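Have you ever laid your cheek flat on a table and looked along it, as if it were a field and you were a very small beetle? If you have (and if you haven't, do go and try it, I'll wait), you may have noticed lines running through the wood. Some are nearly straight and some bend like the ripples a duck leaves behind on a pond. Grown-ups call these lines the grain, which is a funny word, because it makes most of us think of porridge.

## Where do the lines come from?

They come from the tree, and the tree made them very slowly. Each spring, when the days get longer and the sap starts moving, a tree grows a layer of new wood just under its bark. Spring wood grows quickly and is usually pale. By late summer the tree is slowing down, and the wood it makes then is often darker and packed more tightly. In winter it has a good long rest, and in March or so it wakes up and begins again.

So if you cut straight across a trunk you see rings, pale and dark, pale and dark, one pair for each year. Saw the trunk the long way instead, from the roots towards the top, and the rings turn into long stripes. Trees aren't perfectly straight, you see. They lean towards the light and grow fat in odd places, and that is why the stripes wander about and make those lovely gentle curves.

Look at the tabletop around the black wire basket. The streaks are soft and only a little darker than the rest, so you might have to look twice before you find them. Then look at the basket, where every line goes straight and crosses another to make a tiny square. Wire can be bent into any pattern people choose, but the curves in wood were drawn by a tree.
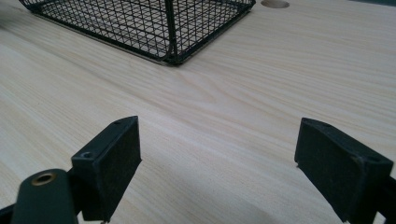 ## Make your own grain picture

My neighbour Panya Duangkaew taught me this one rainy Saturday, and I have been doing it ever since, mostly when I ought to be washing up. You will need:

- some thin paper
- a wax crayon with the wrapper peeled off
- a piece of bare, rough wood, such as an old plank (ask before you borrow it!)

Lay the paper on the wood and hold it still with one hand. Rub the side of the crayon gently over the paper, always in the same direction. Slowly the lines will come up, like a secret message. Very smooth tables don't work so well, I'm afraid, as the crayon has no bumps to catch on.

If you find a dark round spot with the lines flowing past it, you have found a knot. A branch once grew out of the trunk just there, and the wood had to grow around it, much as a stream goes round a stone. Panya has a plank with 4 knots in it and says two of them look like owls.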